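Brurnex Footwear: Frequently Asked Questions About Limited Releases

Updated June 1, 2021

How are limited releases announced?

Release dates are posted on the Brurnex website and sent by email to registered customers. Stores do not hold advance information and cannot confirm dates by telephone.

How many pairs of the Wanivano Low will be produced?

The Wanivano Low is limited to 1000 pairs across all sizes. Each of our 27 partner stores receives an allocation, and the remainder is sold online.

How does the online drawing work?

Customers may enter once per release. Entries are drawn at random after the entry period closes, and selected customers are charged automatically. Duplicate entries using the same payment card or delivery address are removed.

May I request a particular size after entering?

No. The size chosen at entry is final. Customers who are unsure of their fit should consult the size chart before submitting the form. The Montoya runner is cut narrower than the Wanivano Low, and many customers order a half size up.
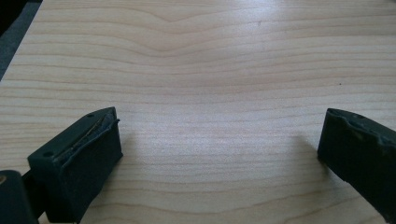 What is the return policy?

Unworn shoes may be returned in the original box for a full refund, less shipping. Pairs bought through the drawing may be returned but not exchanged.

Is there a purchase limit in stores?

Yes. Each customer may purchase one pair per release. Proof of identity may be requested at the register.

Will the Cleken High be restocked?

A second production run is planned for December. The retail price will remain $106. Children's sizes will be offered at $80.

Whom should I contact about a damaged pair?

Please write to Leire Villalobos, Customer Relations, using the contact form, and include your order number and the size shown on the box label.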